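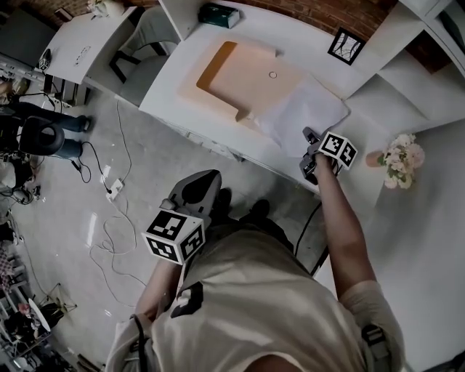

Pullbridge council wants free home internet written into the Lavameck sale

PULLBRIDGE: If you have ever tried to fill out a school form on a phone with one bar of signal, standing in the driveway because the kitchen gets nothing at all, you will have some feeling for what brought so many people to the council meeting this September. The room was full well before the 7 p.m. start, and the talk in the hallway was all about one thing.

Lavameck, the cable company that has served Pullbridge for as long as most residents can remember, has agreed to be bought by its larger rival Coltness. The sale cannot go ahead here until the town agrees to pass the cable franchise from one company to the other, and the council has decided that its signature ought to be worth something to the people who live here.

By the end of a long evening, members had voted to ask Coltness for a basic home connection, free of charge for 9 years, for every household in town that now goes without. According to the council's own survey, finished over the summer, that comes to 3647 households. Some of them told the survey they had no use for the internet and were quite happy as they were, thank you very much, but most said the monthly bill was simply more than they could manage.

The request has a second part, and it may turn out to be the harder one. In the Mangubat neighborhood, up past the old reservoir, 423 homes have no cable line running to them at all. Families there have been getting by with phone data and satellite dishes, and more than one parent spoke warmly of the library parking lot, where the wireless signal stays on after closing and where a good deal of homework gets done in back seats. The council would like Coltness to run lines to all of those homes before it puts any money into faster service elsewhere in Pullbridge.

Coltness sent two representatives, who listened patiently and stayed to the very end. The company said in a written statement that it "looks forward to being a good neighbor in Pullbridge" and that it already sells a reduced-price plan to low-income customers in other towns. It did not say whether it would offer a free one. On the Mangubat lines, it said its engineers would need to walk the route before it could talk about cost or timing.

Lavameck was briefer, saying only that it was proud of its years in the town and that customers would see no change to their service or their bills while the sale is under review.

Residents had plenty to add during the comment period, and the council kindly let it run over. One woman who teaches evening classes for adults said her students now have to apply online for nearly every job, including jobs that have nothing to do with computers. A retired bus driver wondered whether a free connection would be a slow one, and asked that a minimum speed be put in the agreement so that there could be no arguing over it later on. The council liked that idea well enough to add it to the list, though the speed itself has still to be settled.

There was some worry, too, about asking for too much. A member who voted against the request said she shared its aims but feared that Coltness might pass the expense along to paying customers, and she would have preferred to see the company's figures first. Others answered that the town would not get another chance like this for many years.

The council has 112 days left to approve the transfer, turn it down, or approve it with conditions. A public hearing will be held at the town hall before the final vote, and written comments can be dropped off at the clerk's office or at the front desk of the library. Printed copies of the survey are available at both places, free to anyone who asks.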